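Hanging Up the Spatula: Collecting Hand Demonstrations for a Learning System
Project report, Trendham robotics elective

What I wanted to do

My project had a pretty simple goal on paper. I wanted to teach a policy to take a kitchen utensil off a stand and put it back again, and I wanted to do it from human hands only, with no joystick and no teleop. I'd used the joystick setup in the fall and I was slow and clumsy with it, and all of that clumsiness went straight into the data. So this time I wore the gloves myself (both of them, for hours) and did the task the way I'd do it at home.

The target I wrote in my proposal was 1,000 clean examples. I'll get to how that went!

The setup

The task station is a square wooden table with a big sheet of gridded paper over it. The ruled sections on the paper were a lifesaver, because I could write down which box the base of the stand was in before each take and then move it to a different one for the next. My logging script is called Fang, and all it does is start and stop the recording, save the glove streams next to the head camera video, and ask me for the box and a yes/no on whether the take was good. The training side runs on Grivham, the lab's shared code base, and I didn't change much in there apart from the data loader.

The gloves are black exoskeleton ones with linkages along the fingers, and each has a white marker plate with black dots on it. The linkages give you the finger bends and the plates give you where the hand is in space. If a plate turns too far away from the camera, you lose the wrist pose, and I lost it a lot in my first session. I had this habit of rolling my right wrist inward when I reached for a hook. Once I'd watched a bunch of the bad takes back I started keeping my elbow out a little, and the dropouts mostly went away.

The stand is the white one from the Standis prop bin, with a round base, a skinny pole and a ring of hooks on top. I tried it with a few different utensils and ended up doing most of my takes with the spatula with the mint-green handle. The long handle makes it easy to see in the video even when a glove is partly in the way.
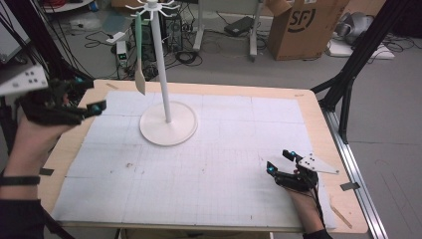
How a take goes

I start with both hands in view and hold still for a moment so the streams can be lined up afterward. Then I reach, lift the utensil off, bring it down over the paper, pause, and hang it back up. Each take is 8 seconds if I don't fumble. Fumbles stay in the logs but get marked "no."

What I ended up with

I got through 28 sessions by June and didn't hit 1,000. I was pretty bummed about that, but a session wears your hands out way faster than I'd planned for, and my last takes of the night were sloppy enough that I stopped trusting them. I also threw out 44 takes where the glove calibration had drifted and the recorded fingertips were floating well off the handle.

The policy trained on what was left learns the reach nicely. Putting the utensil back is still the weak spot, especially with the stand in one of the far boxes, and I think that comes from me favoring the near boxes when I was tired. If I did it over, I'd have Fang pick the box for me. I'd also record the hang-up part by itself, starting with the utensil already in my hand, so there's more of it in the mix.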